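Homeck light blue storage tub

Prarness range, item 131
Sold singly or in a set of 5

I've sold storage bins for a long time and I still get a little silly over a good plain tub. The Homeck is a good plain tub! It's rectangular, it's plastic, it comes in a pale blue that some customers call aqua and some call turquoise (I gave up arguing and put "light blue" on the invoice), and it has no printing on the front, so you can stick whatever label you like on it.

I like them best up on a shelf, mixed in with darker bins. Keep the dark blue ones for the stuff you hardly touch and the light ones for whatever you grab every day, and your eye goes straight to the right one even at 6 in the morning before coffee. We run ours behind a steel front rail at the Gronow shop and the color still pops over the top of it. 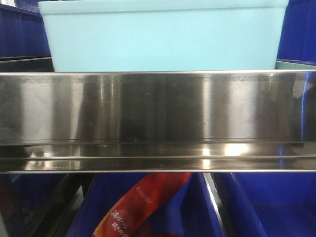 Shape and rim

The walls lean in a bit toward the bottom, so empties nest inside each other and a stack of them takes up hardly any closet space. Then there's the rim. It's thick and flat and it sticks out past the walls all the way along, and that gives your fingers something to hang on to when you pull a full tub toward you. I've had bins with a skinny little edge that dug into my hands, and I don't stock those anymore.

The corners are rounded, up the sides and along the bottom edge too. Crumbs, glitter, potting soil, dog hair (we have a lot of dog hair), it all wipes out with a damp cloth. The finish is matte, so it doesn't show every fingerprint the way shiny plastic does.

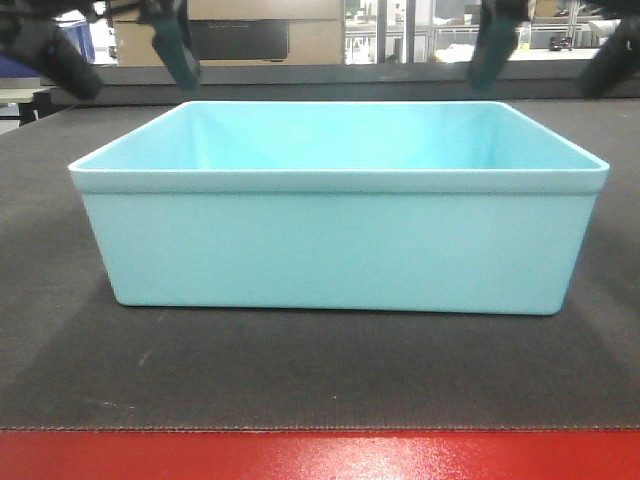
Homeck tub in light blue, shown on a dark gray mat.

What people put in them

Craft supplies, mostly. Also mittens, bath toys, onions, phone chargers, and one customer keeps all her seed packets in two of them and says she'll be back for more in July. I use mine for clean dish towels and for the mail I'm pretending I haven't seen. It's wider than it is tall, so things don't get buried at the bottom, and you can see what you've got without tipping it all out on the floor.

Good to know

Lids are sold separately, look for the Skanus lid when you order. Please don't put the tub in the oven or right up against a heater. Hand wash with warm water and ordinary dish soap, and skip the scratchy side of the sponge if you want to keep the matte look.

Price and ordering

A set of 5 is $32 and ships in one box, nested. Orders go out within 2 working days. If one shows up cracked, send me a picture and I'll put a new one in the mail, no need to return the old one.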